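Puralari Forums > Home and Shop > Wood Finishing

Topic: Orange cast on old tabletop, strip or leave it?
9 replies

skiltis_dan
I picked up a secondhand table for the upstairs landing, next to the railing. The top is wood with an orange-brown color, and I can't tell if the orange is stain or just old varnish that has yellowed. The railing is a much darker brown and the two fight each other all day long. My wife wants the table closer to the railing. I would be happy if it was just less orange.

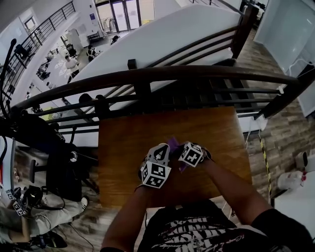
The seller said it was refinished once, years ago, and didn't know with what. I tried mineral spirits on the underside of the top and got a little dirt and no color. Denatured alcohol made one spot slightly tacky after a minute or so. I have a random orbit sander, a card scraper I am bad at using, and one free weekend in April. What would you do first?

marsh_hen
Tacky with alcohol means shellac, or at least shellac somewhere in the stack. Old amber shellac is orange. You may not need to sand at all. Get a gallon of alcohol, some coarse rags and good ventilation, and wipe it off in small areas. Change rags often or you just move it around.

Virgil Ursu
I would not assume shellac from one spot. Some lacquers soften with alcohol too if you leave it long enough. Put a few drops of lacquer thinner on a different spot. If alcohol dissolves it fast, shellac. If it takes lacquer thinner to dissolve it, lacquer. If neither one does much, you have varnish or poly and you need a real stripper.

Also check whether the top is solid or veneer before the sander comes anywhere near it. Look at the underside and see if the grain lines match up with the top.

skiltis_dan
Checked with a flashlight. Grain on the underside doesn't match the top in two places. So veneer?

Virgil Ursu
Probably veneer. Keep the orbital in the closet.

bench2947
Disagree with putting the sander away. I've done 20 or so veneered tops with 220 on an orbital, light pressure, and went through exactly one, at the corner. People are too scared of it. Stripper is messier, and if it gets under a loose edge you have a bigger problem than a bit of orange.

marsh_hen
One out of 20 is fine when they're your tables. He has one table and says he's bad with a scraper.

bench2947
Fair. Then hand sand with a block and stay 2 inches off the edges until the end. I still wouldn't start with stripper.

skiltis_dan
Did the lacquer thinner test Friday night. It wrinkled and wiped off in a few seconds. Alcohol in a fresh spot only got it sticky again, it didn't dissolve. So I'm going with lacquer. Bare wood under there is a lot lighter than I expected, still a bit warm but not orange.

Here's the top from low down, before I touch it.

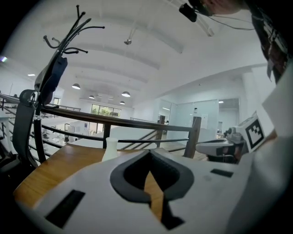
Front edge on the left, railing behind

Next question is color. The hardware store has Voicu gel stain in walnut and Stoltunholm water-based dye in dark brown. Is one of them easier for a first timer?

Virgil Ursu
Gel stain. It sits near the surface, so you can wipe it back if you don't like it, and it blotches less. Dye goes on fast and you will get lap marks on a flat top unless you keep a wet edge the whole way. Test on the underside first, and put clear coat on the test, because bare stain always looks duller than the finished job. Give it 12 hours before the clear coat, longer if it's humid.

I'd also stop one shade lighter than the railing. A near match that misses looks like a mistake. A clear step between them looks fine.

bench2947
Agree on gel. Don't agree on going lighter, I'd go right up to the railing color. Two light coats if one isn't enough.

skiltis_dan
I'll do two test patches and let my wife pick. Ordering stripper and the gel stain tonight. Do I need to neutralize the stripper before staining or is a wipe with mineral spirits enough?

marsh_hen
Read the can. Some want water, some want mineral spirits. If it says water, use a damp rag and dry it right away, since you've got veneer.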